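Left gripper drops out mid-reach, error 333

gomside_lab
Anyone else getting this? Two-arm setup, simple job, can goes in the clear box. Since we updated the Zudis controller in February the left gripper loses comms partway through a reach. Arm keeps moving, fingers stay wherever they were. It did it 3 times before lunch, and the last one shoved the can clean off the table.

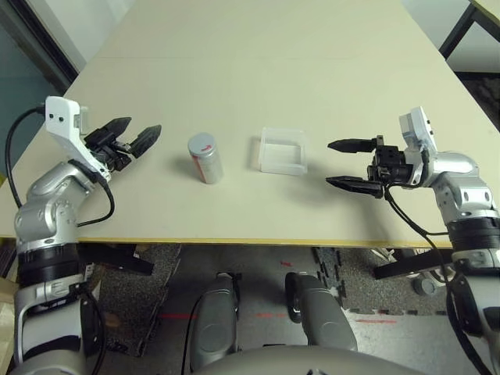 I've reseated the plug at the wrist and swapped the cable once. Same thing. Lucyna Pawłowska on our side thinks it's firmware, and I'm leaning that way too.

drundby_dan
Nah, cable. That loop hanging off the left wrist would be my first suspect — every time the joint rolls it tugs on the connector. Ours ran over 13 hours fine after we added a clamp.

giap77
Disagree, 333 is a timeout on ours. Roll back and see. But why does the arm keep going when the gripper is gone?? That should be a hard stop. I'd fix that before anything else.

gomside_lab
Fair, stop is going in tonight. Then the clamp, then the rollback, one at a time so I know which it was.

drundby_dan
Bet you it's the clamp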